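Enseñanza por demostración (robótica)
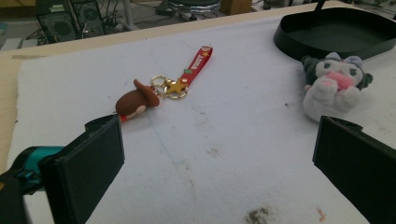

Llavero y peluche sobre una superficie blanca, entre los dedos de una pinza de mano.

La enseñanza por demostración es un método de programación en el que una persona ejecuta la tarea que después deberá reproducir el robot. Puede hacerse guiando el brazo, por teleoperación o con una pinza de mano provista de cámara.

Modalidades
En la teleoperación, el operario maneja el robot a distancia mediante un mando o un brazo gemelo. Con la pinza de mano no hace falta el robot durante la grabación; los movimientos se adaptan más tarde a su geometría.

Objetos
Se emplean a menudo objetos pequeños y de forma irregular, como llaveros o peluches. Las piezas articuladas cambian de postura al levantarlas y exigen más repeticiones.

Conjuntos de datos
El conjunto Litia, publicado en Desbridge en agosto, reúne 1259 demostraciones de 148 tareas, grabadas a 10 imágenes por segundo. Kinnunen, derivado del anterior, conserva 100 tareas.

Véase también
Teleoperación
Aprendizaje por imitación
Enon (pinza)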